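# Griser amplía su servicio de revisión de lámparas y regletas de escritorio

Jueves, 16 de abril
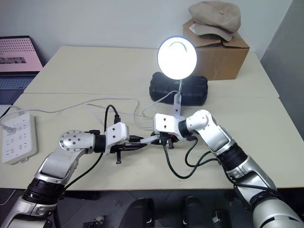 El taller Griser, de Grostumness, ha ampliado su servicio de revisión de material eléctrico de escritorio, que hasta ahora se limitaba a los equipos fijos de oficina. El servicio admite lámparas de mesa con cuello flexible, regletas, cargadores y cables de alimentación de baja potencia. El trabajo se realiza sobre dos tableros unidos, con la regleta blanca en el borde izquierdo y la lámpara en el centro, de modo que el cable blanco fino cruza la superficie en bucles amplios, sin tensión. La pantalla redonda de la lámpara, con borde gris azulado, se revisa encendida.

El protocolo consta de cuatro fases: inspección visual de la clavija y de la cubierta, medida de continuidad, prueba de aislamiento y ensayo de encendido. Este último dura 30 minutos por lámpara. Las regletas se comprueban toma por toma y se retiran del servicio cuando alguna presenta holgura o marcas de calentamiento. Los conectores pequeños se examinan por separado, antes de enchufar el conjunto, y se anota en la ficha el estado de los contactos y de la unión con el cable.

Durante la fase previa, iniciada en agosto, Griser revisó 868 piezas procedentes de bibliotecas, academias y despachos de la zona. De ellas, 454 eran lámparas de mesa. El resto se repartió entre regletas, cargadores y cables sueltos. Según el informe interno, la avería más frecuente en las lámparas fue el desgaste del cable en la entrada del soporte, seguida del fallo del interruptor. En las regletas predominaron las tomas flojas y los cables aplastados por patas de mesas o ruedas de sillas.

La empresa Steinbach suministrará los recambios, entre ellos clavijas, pasacables e interruptores de línea. Raletti se encargará de la recogida y de la entrega en los centros que envíen lotes completos. Los particulares podrán llevar el material directamente al taller, con el cable desenrollado y sin cinta adhesiva en las conexiones. No se aceptarán aparatos con la cubierta abierta ni regletas que hayan estado sumergidas.

Cada pieza aprobada recibirá una etiqueta con la fecha del ensayo y un número de ficha. Las rechazadas se devolverán sin clavija, salvo que el propietario autorice su reciclaje. Griser calcula que la capacidad del servicio será de casi 1000 piezas al año, con prioridad para los centros de enseñanza durante las vacaciones de verano.

Las solicitudes de recogida se presentan en el mostrador del taller, indicando el tipo de aparato, la potencia que figura en la placa y la longitud del cable.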